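Getting set honey out of the bottom of the jar?

yurani_c
Bought a big jar in December and it's gone like concrete. Knife just bends. Any ideas?

JoukoM
Warm water, lid off, leave it an hour. Easy.

wilmer62
Don't agree with Jouko — warming it spoils the flavour. Just dig it out and enjoy it on toast!

JoukoM
Gentle warmth does no harm at all, Wilmer. I've done it for years.

gristhorpe_cris

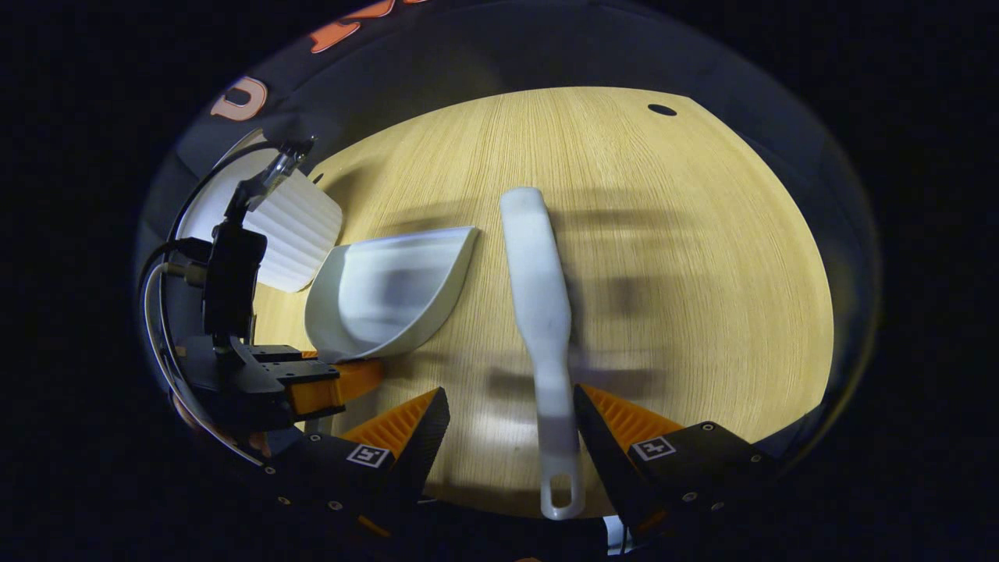
Honey that's set hard wants patience, and I'm with Wilmer on not heating it. Go round the side of the jar a little at a time. I'd use a long white scraper like the one in the middle of the table, with the broad rounded head — and the hole in the handle means you can hang it up after.

yurani_c
Ta both, trying the scraper first. Jouko's bath is plan B!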